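From: Shivam Gautam
To: old-pcs list
Subject: Re: Putting the tower back together

Cremilda Arruda wrote:
> Do you fit the processor first or the drive? Mine has blue clips at the back and I'm scared of snapping one.

Hi Cremilda,

Processor first for me, while there's room for my hands! I like all the parts set out next to the case before I start.

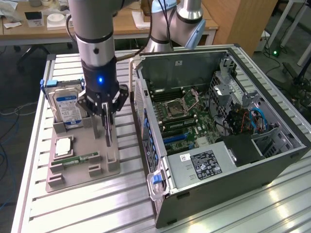 Drive, CPU and one stick of RAM in the tray, socket still empty.

Then it's the memory, and the drive goes in last (the cables get in the way otherwise).
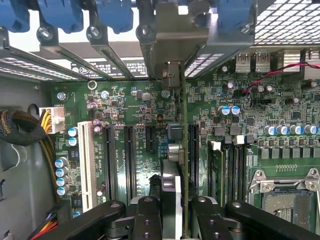
As for your clips, go gently and they should be fine. I paid 20 quid for a spare set from Kivov and never opened it, so shout if you want them.

Shivam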